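Subject: Re: [sesdale-sort] Splitting the button boxes before the swap?
From: Rhea Lumbao
To: sesdale-sort list

Felicidad Malabanan wrote:

> Hi all, I finally brought home my aunt's buttons and I'm in over my
> head. The tally in her notebook says 2568, and they're all in cookie
> tins with snaps, hooks, old zipper pulls and what I think are bits of
> a lamp. Do people sort by color first or by material first? I started
> by color and now I have a heap of "white" that takes up half the
> dining table. Also, is it true you shouldn't keep the old plastic
> ones with the metal ones? And does anybody know what "Histetti" on
> the back of a card means?
>
> Felicidad

Felicidad!! I am so happy for you, and a little jealous. An inherited tin is the best kind, because whoever filled it was snipping buttons off real coats and real pajamas, and you get a whole household in there. Please don't throw out the lamp bits until you've looked at them twice. I once tossed a "lamp bit" that was half of a two-part cuff fastener and found the other half a month later.

Material first. I know people on this list go the other way (hi Noel) and for a sewing stash color makes perfect sense, you want a blue button, you go to the blue jar. But for an old collection you learn so much more if you go by material, and the white heap is exactly why. White is shell, glass, bone, china, casein, and three or four kinds of plastic, and they all look alike from across the room and nothing alike once you've handled them for an evening.

What I do with a white pile: pick one up and touch it to your cheek or your upper lip. Shell and glass feel cold and stay cold for a while. Plastic warms right up. Then tap it gently on a tooth. Glass clicks, shell clicks a bit softer, plastic sort of thuds. After that, turn it over. Shell nearly always shows some layering or a rough patch of the outside on the back, and bone has tiny dark flecks or lines. I can do a cupful during one radio show now, and I was hopeless at it when I started.

Please skip the hot needle test. It's in all the old booklets and it leaves a mark forever, and if the button is celluloid it can flare up. Smell is enough most of the time. Run the button under hot tap water for a few seconds and sniff. Camphor means celluloid, sour milk or wet wool means casein, and a sharp chemical smell is probably one of the early hard plastics. Dry it well afterward, and don't do this with shell, bone, wood or anything with a metal shank.

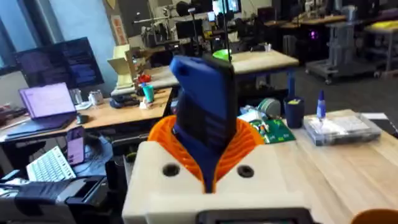
Photo: Tainá Lacerda

On your storage question, yes, it's true, keep them apart. Celluloid gives off fumes as it breaks down, and the fumes go after metal first and then after the other celluloid ones. If you find a button that's sticky, crazed, or sweating, or there's green fuzz on a metal shank sitting next to it, move the bad one out that same day. Mine live in a paper envelope on a shelf in the hall, with the flap open so they get air. The tight little lidded boxes are fine for glass, shell and china, but I wouldn't use them for celluloid at all. Cookie tins I'd retire completely (keep one for looks!). They rust on the inside seam, and everything at the bottom gets scratched by everything on top.

If you want cards, get the acid-free mat board, not the gray chipboard from the back of a notepad. I made that mistake on my first 200 and had to take every one of them off again. Plastic-coated wire through the shank, twisted at the back, never thread through a metal shank because it frays. Angelica Salazar showed me to punch the holes with an awl from the front so that the burr ends up behind, and my cards have looked a hundred times better since.

As for Histetti, oh, this is a fun one. It's a trade name you see on store cards, the kind with six or eight matching buttons sewn on in rows. As far as any of us can tell it was a wholesaler's name and they bought from all over, so it won't tell you who made the button. If yours has a number penciled on the back, please post it! Noel and I have been keeping a list for years and we are up to 251 card numbers. The highest one we have is 1411, a little pressed glass flower, and I would dearly love to see something past that. If the buttons are still on the card, leave them on, even if the card is ugly and stained.

About the swap, Sesdale in September, the Layug hall again, doors at 9 a.m. for anyone with a table. You don't have to be done sorting! Bring a tin just as it is and sit with us at the back, people love doing it and you'll have the white heap down to nothing by lunch. Two things though. Go through it once at home for anything you'd be sad to part with, because offers get made fast. And keep the snaps and hooks, there's a costume group from Hollby that comes every year and takes them by the bagful.

Somebody also asked off list if the modern shirt buttons are worth keeping. Sure, if you sew. I string mine in sets on dental floss and they've saved more than one of my brother's shirts. I wouldn't card them.

Let us know what's under the white!

Rhea

P.S. Noel, I still have your magnet. It's in the tin with the brass.

_______________________________________________
sesdale-sort mailing list
To leave the list, send a blank message with "unsubscribe" as the subject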